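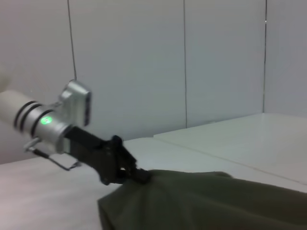
Gripper fingers closed on a fold of the olive-green cloth, with the little green light lit on the wrist.

What the money goes on – notes from the folding bench

I've been promising a gallery page since July, when Athina Sarantis and I began pricing up a second bench for the Kyriakidis workshop. So the picture comes first and my ramblings about budgets follow. If you're planning something similar for your own towels or aprons, I hope some of it saves you an afternoon of emails!

We asked two suppliers for quotes, Skaltix and Vudia. The arms came out close enough that I stopped arguing over them. The extras were another matter (delivery, stand, training day, a longer warranty), and Vudia had put theirs on a separate sheet that I very nearly missed. Ask for one total, delivered and running, and get it in writing.

Grippers next. Cloth is fiddly stuff to pick up, and I'd budget for a spare set of fingers from day one. Ours are down at 500 for the year, which Senthil Naidu thinks is mean and I think is plenty. We'll see who's right. He also wants the thicker fingertip pads from Ziltum, and I've said yes to one pair.

Then the table. I had this down as "any old table" in my first spreadsheet, and I'd like to take that back. I do like a white top with a dark cloth on it, as you can tell at a glance where the edge of the fabric is. Plain pale panels behind help too, and they were one of the cheaper lines on the list.

Cables! Put in a proper line for them, and for whatever you hang or clip them with. I forgot completely and had to raid the stationery money.

Last thing is people's time. Athina's plan allows 13 weeks from order to first shift, and I've added 17 hours of somebody simply standing there with a pile of cloths, trying different folds. It looks silly on a budget sheet but I'm leaving it in – the last bench ate up far more than that.

The revised quote from Skaltix is due soon, and I'll add more pictures once we've picked one. If you've bought from either of them, do drop me a line, especially about the service visits.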